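Measuring a Parked Aircraft in Overhead Imagery
Posted 20 December 2018 by Efa Samuel

This page covers how to get the length and wingspan of a parked aircraft from overhead imagery, so that a placemark can be filed under a type. The steps use the Flirkano viewer, but any viewer with a ruler tool will work.

Step 1. Set the view
Turn terrain off and set tilt to zero. Rotate the view until the fuselage runs straight up the screen. Zoom in until the edges of the wings begin to blur, then back out one notch.

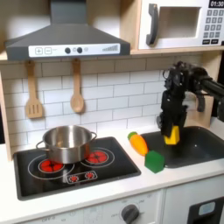

Play kitchen with range hood, microwave and sink.

Step 2. Measure the length
Set the ruler to inches. Click the tip of the nose, then the rearmost point of the aircraft. On many jets that point is on the tail fin or the tailplane and extends past the fuselage. Take the reading 5 times and keep the middle value. The test aircraft on the Cenby ramp gave 664 inches.

Step 3. Measure the span
Click wingtip to wingtip, at right angles to the fuselage. Do not follow the sweep of the wing. If one tip is hidden, measure from the centerline to the visible tip and double it. The same aircraft gave a span of 465 inches. Note whether tip tanks are fitted, as published spans may or may not include them.

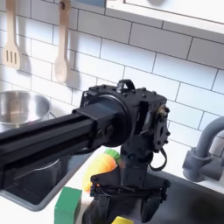
Black arm and gripper at the toy kitchen.

Step 4. Correct for shadow
A dark shadow next to a pale wing moves the apparent edge. Find the side facing the sun and use it as the reference. Midday images taken in July have short shadows and give the cleanest outlines. Where the viewer offers older images, compare at least 2 dates.
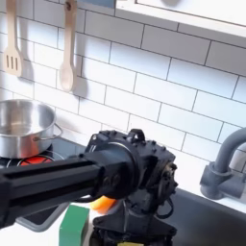

Emrys Lloyd writes that the tail fin is the usual source of error, as it leans away from the center of the image and can add around two feet to the length. He measures to the base of the fin first and then adds the overhang from a side view drawing.

Step 5. Compare with known types
Divide span by length and check the ratio against the Wevel table before looking at the raw figures. The ratio holds up even when the image scale is slightly off. If two types match, look at engine position and tailplane shape.

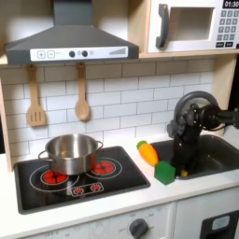
Step 6. Fill in the placemark
Enter the coordinates of the wing root, both measurements, and the date of the imagery. Add the capture time if the provider gives one, with the time zone. A bare figure is no use to the next reader: the toy microwave display shows 01:30, and that could be a time of day or a minute and a half on a timer. Units need the same care. Write "in" or "ft" after every length.

Save the placemark with the ruler lines attached so that the endpoints can be checked later.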